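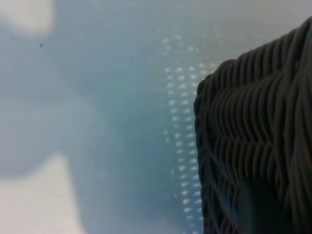
How to Put the Sweaters Away So There Are Sweaters Next Year

Every May I used to shove the wool into a bin, shut the lid and consider myself an adult. Every fall I met the moths' children, who had been raised on good merino. After the loss of a gray cardigan I was fond of, I worked out the routine below. It takes most of a Saturday, and the bulk of that is waiting.

1. Wash everything first. Yes, the one you wore twice. Moth larvae like wool well enough plain, but they love it with a little soup on it. Use cool water and a wool wash, and keep your hands gentle. If the label says dry clean only, believe it or gamble, as your temperament suggests.

2. Press the water out in a towel. Lay the sweater flat, roll it up like a sleeping bag and kneel on it. Don't wring. Wringing is how you get a sweater for someone with one very long arm.

3. Dry flat, away from the sun, until it is dry all the way through. Check the armpits and the ribbing. Then leave it another few hours, because you were wrong about the ribbing.

4. Brush anything you didn't wash, coats especially. Get under the collar and into the pocket seams, and do it outdoors.

5. Fold, don't hang. Arms to the back, bottom up to the neck, heavy things underneath.

6. Seal it. An open basket is fine for the scarves you'll still want on chilly nights, but a moth can stroll right in. For the long haul use zip bags or a bin with a lid that really clicks.

7. Clean the closet before anything goes back. Vacuum the corners and the crack along the baseboard, then empty the vacuum outside.

About cedar: it smells lovely. My neighbor Þröstur Thygesen swears by it and owns 22 sweaters, two of them without holes. If you use it, sand the blocks now and then – and keep the lid shut anyway.

Label the bin. "Winter" is enough. Mine says "misc," and so do the other four.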